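Reading time: 3 minutes

The Robot That Tidies a Table (Which Is More Than Some of Us Do)

On 9/26/21 the Drendoris workshop opened its doors, and 14 kids from the Limer after-school club went to see a robot at work. A few had dressed up for it. The robot had not. It had no face, no legs and no laser eyes – just one arm bolted down at the elbow end, so to speak, and a hand with two fingers.

Two fingers sounds stingy. But try this at home: pick up a spoon using only your thumb and one finger. Easy. Now try an orange. You have just done what engineers call gripping, and you can put it on your list of skills.

Before it can grip anything, a robot has to find it. A small camera near the hand helps with that. You look at a toy and think "toy." A computer gets a great many colored dots and has to work out which dots belong together.
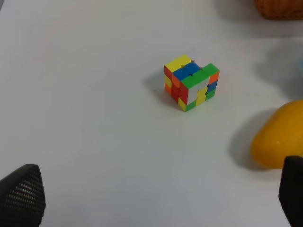
The hand's-eye view of a puzzle cube. Solving it is not part of the job.

Next comes the reaching. Your arm bends at the shoulder, the elbow and the wrist, and you never give it a thought. A robot arm has joints too, and a computer has to tell each one how far to turn. Get one wrong and the hand arrives somewhere else, very confidently.

Baskets make it harder. They have sides, and the hand has to go down between them without bumping into anything.
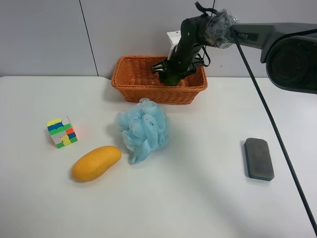
Wendell Hutchins said his little brother could fill a basket faster than that, though he admitted his brother mostly throws things.

He has a point. Robots like this are often slow, partly for safety and partly so that people can see what's going wrong. What they don't do is get bored. Ask one to do the same job 107 times and it won't sigh once.

Then there is the matter of squish. A whiteboard eraser keeps its shape when you pinch it, more or less. A fluffy bath pouf changes shape the moment you touch it, so the best place to hold it keeps moving. Fruit needs a gentle hand, as anyone who has found a banana at the bottom of a backpack will know.
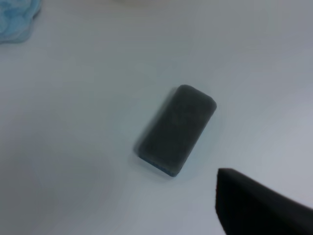 One parent wanted to know when it would be able to do a bedroom, and whether there was a waiting list.

Not yet, sadly. A bedroom has a bed to look under, and socks in places no computer would think to check. For now, you're still the best machine for it. The next open day is in April.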